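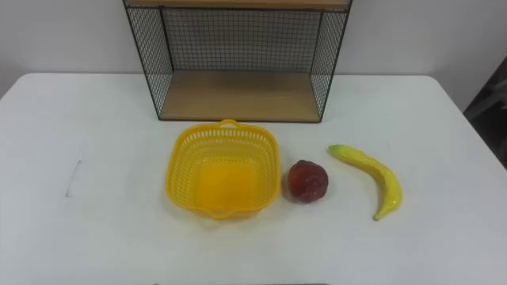
A comment left under the last entry says we have the Drorkelar port concession backwards: the lender doesn't care whether ships call there, only whether the repayment schedule holds, so modeling the port on traffic is a waste of a month. Fair point on the lender. I still want the traffic side, because the repayment comes out of handling fees and the fees come out of boxes moved.

Notebook, November, started 9:40 a.m.

Picked up the corridor model again. As it stands it has the port at Drorkelar, the rail line inland, the border crossing at Wita and the dry port at Semwal. Total length is about 2,000 km if you include the feeder road on the far side of Wita, which the loan documents do and the rail operator's timetable does not. I'm keeping the road in. Note for whoever opens the sheet next: the distance column is rail only up to Wita, then road. Don't average across it.

Fixed the currency problem. Port fees were entered in dollars and rail charges in local money at the old rate. All in dollars now, rate on the second tab.

Border time is still the weak spot. The Plovent survey gives 78 hours for a loaded container at Wita, gate to gate. The ministry's own note says it clears inside a day, but that seems to start the clock when the papers are accepted. Using Plovent for the base run and the ministry number as the low case.

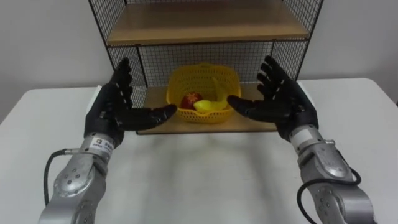
Base run, morning

Ran it with the 78 hours in. The rail route loses to the sea route on cost for everything except the electronics and car parts groups, same as before. With the low case it picks up machine tools as well. Textiles never switch, whatever I do at the border.

Put the volume floor at 400 containers a week, the minimum written into the Semwal agreement. Below that the state pays the operator the difference. I had this as a one-time payment, which was wrong. It's weekly. Changed it, reran, and the subsidy line went from small to the biggest item in the sheet after debt service.

Check whether empties going back count toward the floor. The agreement says "units handled." If empties count, most of the subsidy goes away and the argument in the draft has to change. 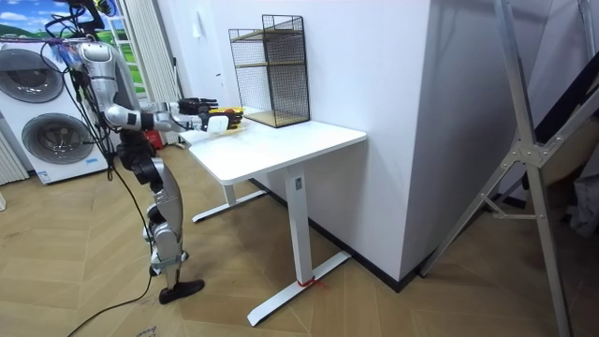
After lunch, loan terms. The grace period on the port loan is 7 years and the rail loan has none, so the rail payments start while the port is still paying interest only. The draft treats them as one package. They were announced together but they are separate contracts with separate guarantees, and only the port one has the escrow account. Split them into two blocks. The old combined block is at the bottom of the tab in gray, delete it when the draft is done.

Tried delaying the Semwal opening by a year. Not much effect on the port loan. The rail loan goes short in the second year and stays short,
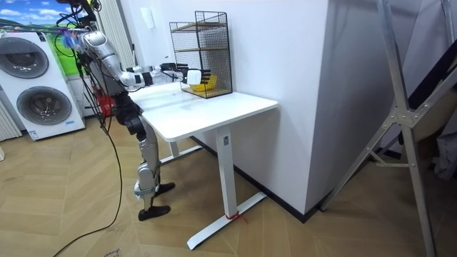

so the guarantee would be called well before the dry port has any income to speak of. I want a second pair of eyes on that before it goes in the text. The formula for the guarantee fee is copied from the port block and may be pointing at the wrong row.

To do:
Empties question, see morning run.
Ask for the Plovent survey tables by month. One average for the year hides the winter closures.
Redo the map with the feeder road in a different color.
Soften the paragraph on diplomatic motives in section two. We have the contracts and the tariffs, and no papers at all from the negotiations.

Stopped 5:15 p.m. Sheet saved as the new base, old one kept next to it.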